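Moving the backups off the old drive

I finally replaced the disk that has held my home backups for the last 7 years. It still passed its self-test, but the reallocated sector count had reached 351 and was climbing every month, so I stopped trusting it.

The copy went to a new volume I named Caldeira. I used rsync with checksums enabled, run from the old machine (Huston) over a wired connection. Total data was 719 GB before cleanup and 696 GB after. Most of the difference was duplicate mail archives and two virtual machine images I had forgotten about.

Checksum mode is slow. It reads every file on both ends, and the old disk was the limit the whole way. I started it at 9 p.m. and it was still going at breakfast. A second pass found four files that differed. All four were logs still being written to, so I excluded that directory and ran it again with no differences.

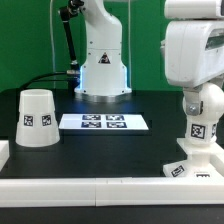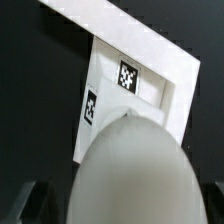 Spyros Tomić wrote in after my October post to say that a matching checksum only proves the copy equals the source, and if the source was already damaged I have now preserved the damage twice. He keeps a separate hash list made when each file is first stored. He is right, and I had no such list. I have one now, generated on Caldeira and stored on both machines, but it can't say anything about the years before it.

Still to do: test a full restore onto a blank disk, and move the nightly job from Huston to the new box. The old drive stays on the shelf, unplugged, until the restore is done.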